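Ticket 1211: Skornell camcorder, stabilizer drops out at full zoom
Product: Skornell handheld, Uvico lens module
Status: Closed
Assigned to: Joscha Hollmann

Customer reports that the image jumps sideways when zoomed all the way in. Stabilizer icon stays lit. Started in July after the firmware update.

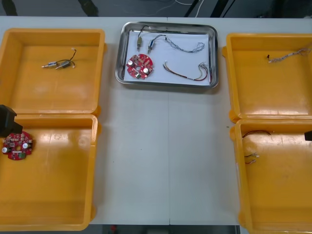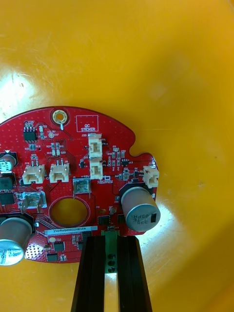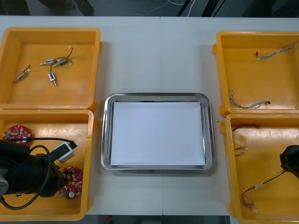 Parts bins on the white table, first and last; circuit board with connector J20, middle.

09:40 Reproduced on a tripod. Jump occurs past 44x, only with stabilization set to Active. Standard mode is clean.

10:15 Rolled back firmware. No change. Update ruled out as cause.

11:05 Pulled log with Rarora service tool. Error 113 (gyro offset out of range) repeats on every zoom-in. Stored offset reads some 2000 counts; service limit is well under that.

11:30 Ran gyro calibration on a level surface. Failed twice at step three. Passed after removing the customer's Fahy wide-angle adapter, which had been left on the lens.

13:20 Retested at full zoom, Active mode, adapter off. No jump, no new entries in log. Refitted adapter: fault does not return as long as calibration was done without it.

14:00 Firmware updated to current version again. Settings restored from customer's card.

Customer told to take the adapter off before running calibration from the menu. Request sent to have this added to the manual, calibration page.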